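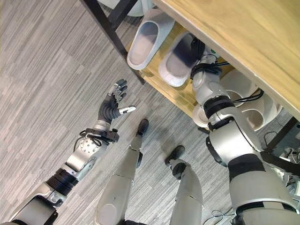

Rebecca Rizzi wrote in to say her slippers end up in a heap by the second evening no matter what, and does a low rack even help if people just kick them off next to it. It does, if you set it up right. Most people don't, they put the rack down and walk away.

Hallway & Entry > Shoes > Low racks > Slippers

So. Slippers on a low rack. Start to finish this takes one evening, less if your hall is small.

What you need
Low wooden rack. Tape measure. Vacuum with the narrow nozzle. Damp cloth, dry cloth. Felt pads or rubber feet, see further down. Old toothbrush for the corners.

1. Everything off

Take every pair off the rack and out from under it. Outdoor shoes go somewhere else tonight, they are a different job. Anything with a split sole or a heel trodden flat — decide now. Not later. Later means it goes back on the rack.

2. Do the carpet

Move the rack right out of the way. Vacuum where it stood, then again across the other way. If your carpet is striped go along the stripes last, looks much tidier. Dents from the old rack feet: ice cube, let it melt, blot, fluff up with the toothbrush. Leave overnight if they're deep. Mine took two goes.

3. Measure before you put it back

Our wall between the door frame and the radiator pipe is 86 cm. The rack is 68. Sounds like plenty but the door handle swings into that space, so check with the door fully open and not just halfway like I did the first time. Leave a hand's width at each end or you will never get the nozzle in.

Height matters more than people think. You want to be able to slide a slipper in underneath without scraping your knuckles. If the gap is too tight for that, taller feet on the rack. I had the Poltgate stick-on ones, fine on a hard floor, useless on carpet, they peel. Screw-in ones hold. Pilot hole first, thin wood splits realy easily.

4. Wipe the rack

Damp cloth, not wet. Go with the grain. Undersides too, that's where the fluff hangs. Dry it straight away. If you want to oil it do that in another room on newspaper and give it a full day before anything touches it, specially anything white.

5. Clean the slippers

White fabric ones: shake outside, brush, then check the label. If they can be washed, cool wash in a pillowcase, knot the end. Air dry, stuffed with a small towel so the toe keeps its shape. No radiator, the soles curl.
White but not washable: dab with a little dish soap in water. Rinse the cloth and dab again. Don't rub, it goes gray and stays gray.

6. Load it

Pairs together, heels out. You grab the heel, so the heel should be the bit facing you. The ones worn every day go nearest the door. Guest pairs at the far end or underneath, pushed back but not to the wall.

Kids' pairs lowest. They won't reach over anything, they will just pull and teh whole lot comes down.

7. Keeping it going

Back to Rebecca's heap. Put the rack where people already take them off, even if it looks wrong there. Ours was on the nice wall since January and got ignored. Moved it to the ugly wall by the stairs — heap gone in a week. Mostly gone.

Quick vacuum under it when you do the hall. Full version of the above every couple of months, or when it starts to smell.

If the rack slides when you pull a pair out, it's too light for the carpet. Rubber feet again, or one small bracket into the baseboard.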